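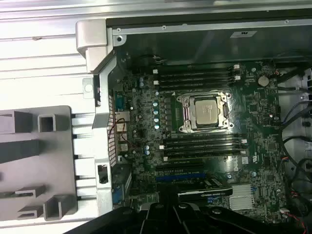 Refurb lines and robot cells: what happened to your bench staff?

tin_whisker
17th September
Started at a refurbisher in May. We tear down ex-lease Dell towers. Mivham put a cell on memory and processor removal, and the bench techs now load trays and clear faults. Up to 200 units a shift, two people where there used to be a full bench. Pay grade unchanged, job title now "cell attendant". Keen to hear from other sites.

pisomel_refugee
Same at Pisomel. Throughput was fine. The trouble was that the new starters never learnt to seat a DIMM by hand, so when the cell stopped they stopped too.
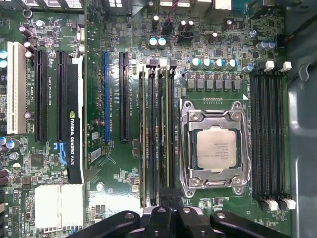

We ended up writing manual rework into the roster, one hour per shift, and fault recovery times came down after that.

yeoh_bench4
Disagree. I did hand teardown at Yeoh and have the wrist to show for it. Retention levers all day is not a skill worth defending. Give me the attendant job.

pisomel_refugee
Levers, fine. Diagnosis is a different matter. 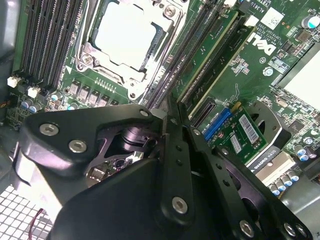 Nesrin Şimşekoğlu runs training at our site and her argument is that the grading decision should stay with a person. The cell logged 1,826 faults last quarter and most were judgement calls, like what to do with a part-stripped board. Take one with the bracket up and the socket empty, but a memory module still standing and the K620 still fitted. Is that a harvest or a rebuild? Our software says reject. A tech would look at the order sheet first.

tin_whisker
Ours rejects those as well. Who signs off the override at your place?

pisomel_refugee
Attendant, with a login. Took two months to get it agreed.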